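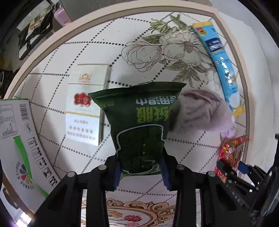

Udov Rotorcraft Utilization Table — README

v3, pushed 2/1/26. Maintained by Palesa Matlala, with Gert Potgieter on the parsing scripts. Ask Gert about anything in the scripts folder, not me.

What it is

One row per airframe per month. Civil turbine helicopters only, in regional charter, utility and medical work. 470 airframes, 38 operators. No military, no piston trainers, no drones. Built for fleet utilization and spare parts forecasting, mostly the second.

Source is operator returns, sent to Udov as spreadsheets or scanned logs. Operator names are replaced by codes. The code list is not in this release and won't be, please stop asking.

Files

fleet_monthly.csv — main table
airframes.csv — class, engine count, year of build, skid or wheel
mission_codes.csv — lookup for the mission column
scripts/ — parser, merge, sanity checks
changes.txt — what moved since v2, incomplete

Columns in fleet_monthly.csv

airframe_id: ours, not the registration
month: YYYY-MM
hours: flight hours, skids up to skids down. See known problems
cycles: engine starts. Blank for operators who don't log them
landings: as reported
mission: MED, UTL, CHR, SUR, FER. One per row, whichever had the most hours that month
down_days: days out of service, scheduled and unscheduled together. We tried to split these and gave up
base_region: coarse, six regions

Blank means not reported. Zero means zero. Do not fill blanks with zero, the July rows will look like half the fleet was parked.

Known problems

Some operators send hobbs time instead of flight time. Flagged hours_type = H where we know. There are certainly more we don't know of.

78 rows have landings lower than you'd expect for the hours. Zinhle Ngubane went through them by hand and most are long line work, so they stay in. The rest are marked check = 1.

Airframes that changed hands keep the same airframe_id but the operator code changes mid-year. The month of transfer can show up twice. Sum them, dont average.

Ferry flights under FER are underreported. Everybody forgets them.

Scanned logs from the Lukáč batch had bad sevens and ones. Marwa Berrada rekeyed them for v3. If you used v2 for that batch, rerun.

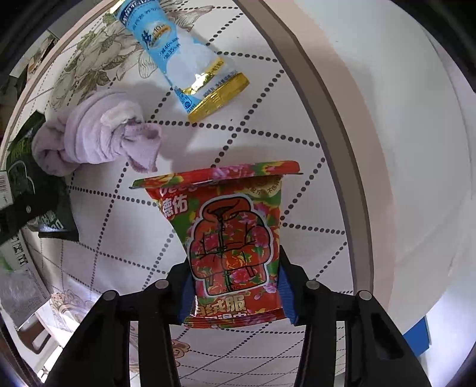

How to load

Any csv reader. UTF-8, comma separated, decimal point. Read airframe_id as text or you lose the leading zeros. Join on airframe_id, and for mission names join on mission.

The merge script wants all the raw files in one folder and takes a while. You don't need it unless you're rebuilding from returns, which you can't without the returns.

Splits

None shipped. If you train a forecasting model on this, split by airframe, not by row. Same machine in train and test gives you very pretty numbers and a useless model. Lwazi Makhubela has a split file from the Voluvau parts study that he'll share, 835 part removals matched to airframes. Seperate license, ask him.

Not good for

Accident rates. Ranking operators. Anything about pilots, there is no crew data in here at all.

License and citing

Free for research and internal use, no resale. Cite as Udov Rotorcraft Utilization Table, v3, and give the version — the numbers do change between them.

To do

Split down_days properly
Cycles for the Cukon returns
Finish changes.txt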